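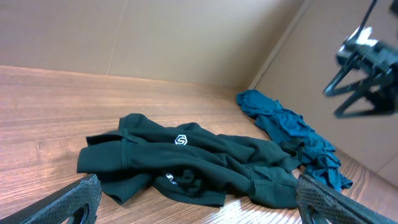

Dark green top with small white logo, blue cloth behind

Flendum Chart Collection: second progress report to the Hika Fund

Covering the period up to the end of February

Dear friends at Hika,

Thank you for your patience in waiting for this second report, which comes to you a little later than we had promised and, I am afraid, a little longer too. The first one was mostly about shelving and damp. I am very glad to say that we can now talk about the charts themselves, and about the people in Rerneck and further afield who have started to use them.

Where we have got to

You will remember that the grant was to catalogue 1,000 hand-drawn birth charts from the Flendum papers, together with the notes pinned or glued to them, and to make the catalogue open to students of astrology who cannot travel to us. At the end of February we had fully catalogued 72 per cent of them. We had hoped to be a bit further on than that, and I will come to the reasons, but the pace since the new year has been much better than it was in the autumn and we still expect to finish inside the grant period.

Each entry gives the rising sign, the sun and moon by sign and house, the house system used, and whatever the astrologer wrote in the margins. The margins are where the pleasure lies. A great many of the charts were drawn for people who came with one plain worry – a shop that wasn't paying, a daughter thinking of moving abroad, a house sale that kept falling through – and the notes go straight to that worry and leave the rest of the chart alone. You see Saturn in the seventh discussed over two full pages for somebody who only wanted to know about a business partner, while a rather splendid Jupiter on the midheaven gets no mention at all. Anyone who has learned from modern textbooks, where every planet gets its paragraph, will find this quite bracing.

What held us up

The main trouble was house systems. We had assumed from the sample boxes that the whole collection used Placidus, and we built the entry form on that basis. In the third box we came upon a run of 88 charts drawn with whole sign houses, and most of them did not say so anywhere on the sheet. A planet that sits in the eleventh under one system can easily fall in the twelfth under the other, and the reading in the notes then makes no sense against the catalogue entry. We stopped, changed the form so that the system is recorded first, and went back over everything already entered from that box. It cost us most of November. I would sooner have lost the month than sent out a catalogue that put people's moons in the wrong place.

The second difficulty was birth times. Many are given only as "early" or "before church" or, in one case, "Sunday, while the bread was in". We have kept the wording exactly as written and added a field to show when an ascendant rests on a guessed time. Where the astrologer later corrected the time by working back from events in the person's life, both versions of the chart are catalogued and linked to one another.

The third was simply handwriting, and the glyphs in particular. The sign for Virgo and the sign for Scorpio are very nearly the same thing when written in a hurry with a soft pencil. We now check doubtful ones against an ephemeris for the date, and that settles the matter nearly every time.

The Ignacio evenings

Alongside the cataloguing we said we would hold some public sessions, and these have been the happiest part of the winter. We run them at Ignacio, the reading room at the far end of Rerneck high street, starting at half past six so that people can come after work. In all 38 people have now been to at least one of them, a good number of whom had never looked at a chart beyond their own sun sign. We take one chart from the collection with the name covered, put up the wheel, and go through it slowly together before reading out what the original astrologer said. The February evening was given over to the twelfth house, and we ran well over time because nobody could agree about Venus there.

A few of those who come have asked for something more regular, with homework. We would love to offer it but we have no money set aside for a tutor, and I mention it here only so that you know the interest exists.

Privacy

You asked us in your last letter how we were dealing with charts of people who might still be living. Names and street addresses are left out of the open catalogue altogether, and any chart with a birth within the last hundred years is listed with the month and year only. The full sheets stay in the locked press and can be seen by appointment.

Money

We are within budget on everything except archive folders, which went up in price between our quote and our order. The overspend is small and we have covered it from the travel line, where we have hardly needed to spend. A full statement follows under separate cover.

What comes next

Between now and the summer we plan to finish the remaining boxes, which are mostly yearly forecasts and horary questions and ought to go more quickly. We also want to write a short guide to the abbreviations used in the margins, as we are asked about these at almost every session. If there is time left over we shall make a start on indexing by subject, so that a student could ask for, say, all the charts where the question was about illness or about a lost object.

With our warmest thanks, as ever, and you would be very welcome at one of the evenings,

The Flendum Chart Collection, Rerneck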